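Questions I get about the Fultside reading club

I'm Yee-man, I run the club and I answer the emails, so if something in here sounds grumpy it was probably written late at night. Last updated Dec 14, 2025.

Do I have to finish the book before I come?

No! I'd love it if you did, but I've turned up having read 19 pages and had a lovely evening. The only thing I ask is that you don't mind spoilers. We talk about endings. We talk about endings a lot, and Kedir Mersha has been known to start with the ending and work backwards.

What sort of books do you read?

Mostly novels, mostly from the last thirty years or so, with a crime one thrown in when everybody's tired. In November we did Sotwood, which is the one with the flooded boarding house and the two sisters who won't speak to each other. I thought it was wonderful and cried on the bus. Tolera thought the first half could have been a postcard. You'll find we don't agree much, and I like it that way.

Who picks them?

We take turns. When it's your turn you bring three titles and give us a minute or so on each, then we put our hands up. Please don't bring anything over 1000 pages. We tried that once and I was still getting apologies months afterwards. My own cut-off is 399 pages, and yes, I know that's an odd number, it's the length of my favourite book and I figure if she could get it all said in that then so can everyone else.

Do I have to buy a copy?

Not at all. The library will usually have one or two and you can put a hold on, though get in early. I keep a box of second-hand copies at five dollars each, and a few people read on their phones (I can't, my eyes give up after a chapter). Audiobooks count too. I used to be a bit sniffy about that and I've changed my mind completely - Gebremedhin listens to everything while he's driving and he remembers far more of the detail than I do.

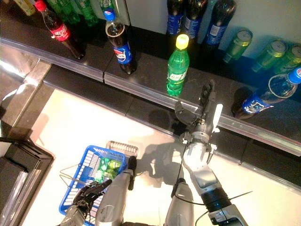
Can I suggest something that isn't a novel?

Sure, and I wish more people would. We've read two memoirs and one collection of short stories, and the stories gave us the best night of the year as everyone had a different favourite. Poetry I'm nervous about but I could be talked into it. I do think a short book suits a night out, something you can get through in a weekend with your feet up, and a cola within reach if you're anything like me (the one with the red cap, please, and leave the green bottles for somebody else). Plays are fine as well, as long as nobody makes me do the voices.

What are you reading next?

Brudemeo, which was Tsion Wolde's pick. I've only just started it, so no opinions yet, except that there's a map at the front and I'm a sucker for a map. Tsion has read it three times and says it gets going once they leave the coast. After that we're having a go at Hadgu, a family story told by the youngest son, and I've been told to keep tissues handy. I've also got the author's earlier one sitting on my bedside table, where it has been for an embarrassingly long time.

Is there a list of questions for each book?

I used to print one off. We never got past the second question before somebody went off on a tangent about their mother, so I stopped. Now everyone just brings one bit they want to read out, good or terrible. Mark it with a scrap of paper, otherwise we all sit there while you flip back and forth muttering that it was on a left-hand page.

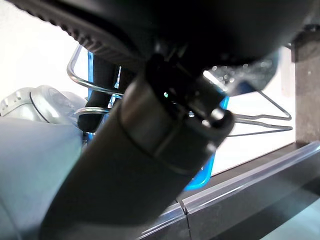

The terrible bits are often more fun, by the way. We had a great half hour over a single sentence comparing somebody's neck to a harbour.

What if I hated the book?

Come anyway, please. The nights where everybody loved it are over in twenty minutes and then we're talking about kitchen renovations. All I'd say is be kind to whoever picked it, at least until they've got their coat off.

I saw the movie. Does that count?

Nope. Nice try. You're still welcome to come and listen though, and Gebremedhin will happily tell you everything the movie left out.

Can I bring a friend?

Yes, bring one. Let me know by email first so I can sort out the chairs. If they've read the book, even better, and if they haven't, tell them to skip back up to my first answer.

I emailed and didn't hear back?

Sorry! Try me again, and put the name of the book in the subject line so I don't mistake you for junk mail.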